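Leave the cloth on the table

Every café I have worked in had a rule that the cloth must never be seen. You wiped the table, you carried the cloth back behind the counter, and you dropped it in a bucket that was changed at four o'clock if anyone remembered. Customers liked it because they saw a clear table and no rag.

I think the rule is wrong. A table gets wiped when there is a cloth within reach of it. Put the cloth 16 steps away and people start judging whether a coffee ring is worth the walk. By the middle of a busy lunch it usually isn't.

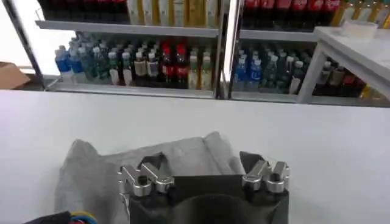

White tables make the matter worse. They show every crumb and smear, so owners buy them to look clean and then find they need wiping all day. At Gruta, where I managed the floor for two winters, we had 17 of them and three cloths. Neelam Uniyal, who ran the kitchen, wanted a cloth for each table and a basket for the used ones. The owner said it would look like a laundry. We got it in February, when he was away, and the complaints about sticky tables stopped within a fortnight.

It does cost something. We went through 170 cloths a week and the washing had to be paid for. A used cloth also has to go in the basket and stay there, or you are only moving dirt from one table to the next. I would still pay for it before I paid for another spray that smells of lemons.

A plain grey cloth on a table in a place that sells drinks tells me that someone means to use it. I don't mind seeing one when I sit down. I would mind far more putting my sleeve in the last person's orange juice.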